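Tullwood Open Day (robotics)

The Tullwood Open Day is a yearly public visit to the home robotics workshop at Tullwood, held each September in the old Renaud dye works on the north side of town. Visitors come in small groups to watch two-armed robots practice household chores, most of all the picking up and putting away of laundry, and to talk with the people who build and run them. Admission is free, and the event has grown from a modest affair for neighbors and their children into one of the better attended dates on the local calendar, although it has kept a good deal of its early informality (there is still no printed program, and the coffee is still served from the loading dock).

Background

The workshop was set up by Brotero, a small maker of robot arms, together with the furniture firm Stelier, which wanted to learn how its sofas and storage pieces might be handled by machines in an ordinary home. The first open day was planned for 50 people and drew 200, many of whom waited in the yard well past noon. Brotero had expected questions about motors and software. What people mostly wished to know was whether the robot could fold a fitted sheet, a question that has been put to the staff every year since and to which the answer, so far, has been a polite no.

In later years the doors were opened earlier, at 9 in the morning, and visits were divided into timed groups. Attendance reached 600 in the third year and 900 in the fifth, helped along by a stretch of fine weather and by the local schools, who had begun to bring whole classes.

The laundry demonstration

The centerpiece of the day is the laundry demonstration, and regular visitors will tell you it is the part to arrive early for. It takes place in a corner furnished somewhat like a living room, with seating for the clothes to be left on and a basket for them to go into. Garments are laid out in the careless way that clothes tend to be at home — over an armrest, across the back of a seat — and the robot's task is to find each one, take hold of it and carry it to the basket. Bright colors are popular with the younger children, who like to call out which piece should go next. A typical layout has a red garment with white trim draped on a gray sofa and a woven basket, lined with a white plastic bag, standing in front of the robot between its two grippers. 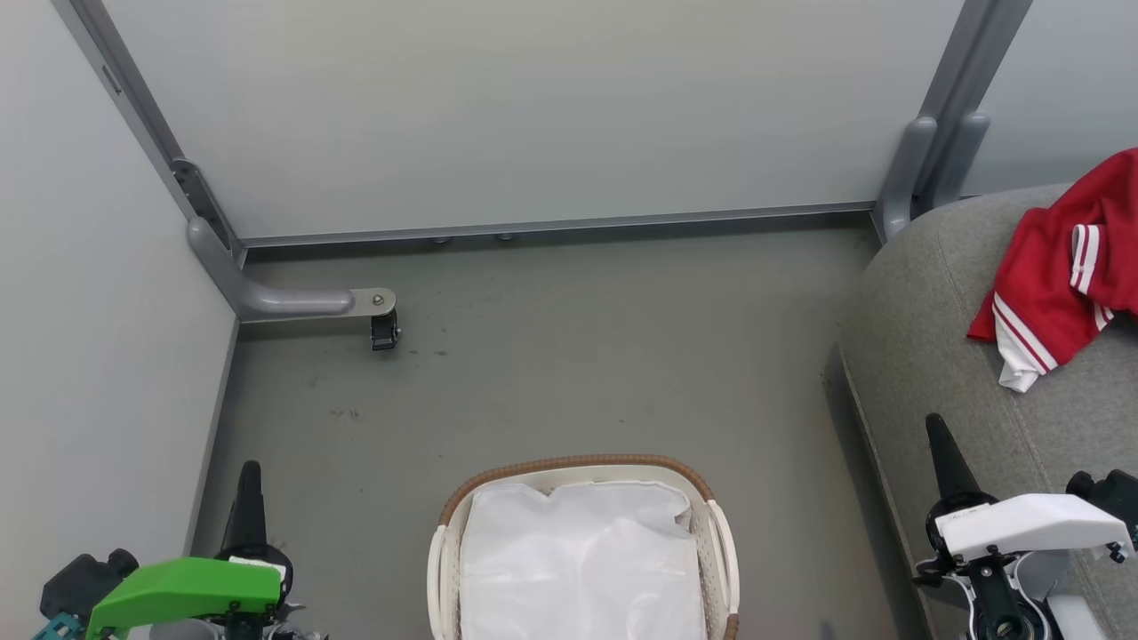

Grippers and viewpoints

Much of the talk that goes with the demonstration concerns the grippers. Each arm ends in a pair of long fingers that can close on a fold of cloth, and visitors are often surprised at how much patience goes into so small a movement. Cloth has no fixed shape, as the guides like to explain, and a sleeve that hangs one way at the start of a group's visit may hang quite another way by the end of it.

The robots carry cameras at the wrist as well as at the head, and for many people the wrist view is the most charming discovery of the day. It turns with the arm, so that a basket which seems perfectly plain from across the room may slide into one corner of the picture while the rest is taken up by wall and ceiling. Children are encouraged to work out which way the hand is pointing, and they are usually quicker at it than their parents. 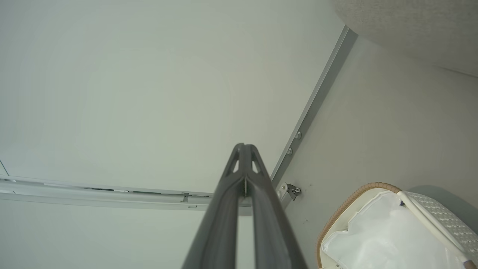

Wrist camera view during the laundry demonstration, with the gripper fingers at center and the woven basket at lower right.

Visiting

Groups are admitted through the yard gate on Renaud Lane, and the last one goes in at 4 in the afternoon. The demonstration area is on the ground floor and can be reached without steps. Photography is welcome, though guests are asked to leave the flash off while the robots are working. Stelier keeps a small display of chairs and storage baskets in the front hall, and there is a table where children may draw the chore they would most like a robot to take over. The drawings are pinned up along the stairs and stay there until the following September.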